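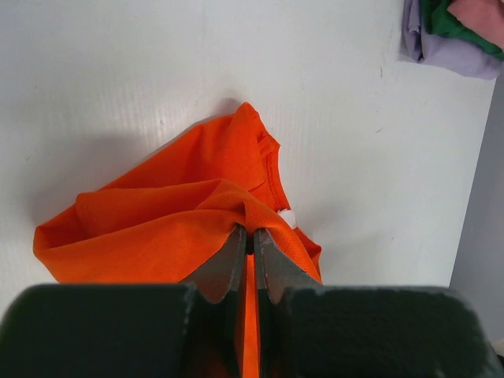 Section 6. Before the first wash

Your Fliken washer left the factory clean, tested and slightly damp inside, and it would like a short empty run before it meets your clothes. Skip this and the first load will smell of rubber hose. Please pick that first load with some care, too. A bright orange garment like the one bunched up on the white tabletop should be washed alone or with things you wouldn't mind seeing turn peach. The machine has no opinion about color and will blend whatever you give it.

You will need: the washer, connected as in Section 5; both taps open; a measuring cup; an old towel for the floor.

Running the empty cycle

1. Check that all four transit bolts are out of the back panel. If you are holding three and feel good about it, look again.

2. Put the old towel down in front of the door.

3. Open the drum and take out the manual bag, the spare hose clip and the foam ring. The foam ring goes in the trash. The clip goes in the drawer where you keep things you will never find again.

4. Pour 500 ml of clean water into the left side of the soap drawer. Do not add detergent.

5. Close the door until it clicks. A gentle push is plenty.

6. Turn the dial to RINSE and press START. The cycle takes 17 minutes. Knocking in the first minute is the pump filling. Knocking after that is the transit bolt from step 1.

7. When the light goes off, wait for the door to unlock by itself. Pulling on the handle has no effect on the timer, though many owners continue the experiment.

Note: A little water left in the rubber door seal is normal. Wipe it out with the towel.

CAUTION: Do not run the washer if the floor mat is folded under one foot. At full spin it will travel, and it always travels toward the power cord.

Loading the drum

8. Empty all pockets. Tissues are the usual offender, followed by pens.

9. Close zippers and turn printed shirts inside out.

10. Drop items in one at a time and shake each one open first. Clothes that go in as a ball tend to come out as a ball, only heavier.

11. Stop when you can still fit a flat hand between the laundry and the top of the drum. If you need your shoulder to close the door, you have two loads.
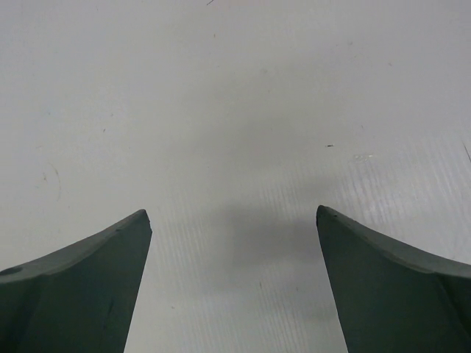

According to Marjorie Garside, the flat hand rule is too generous for towels, and she stops at half a drum — anything more and hers come out of the spin in one thick rope. We tried it her way and have added a line to the table in Section 8. For towels and bathrobes, half a drum it is.

12. Choose a program. For the first load use COTTON WARM, whatever the label on your favorite shirt is asking for. The favorite shirt can wait for the second load.

13. Add detergent to the right side of the drawer, up to the lower line. The upper line is for muddy sports clothes.

Note: If the washer was delivered in freezing weather, let it stand indoors for 48 hours before step 1. January deliveries are the ones we hear about.

If the display shows E6 during the first load, the drain hose is kinked. Switch off, straighten the hose and go back to step 12. For all other codes, see Section 11.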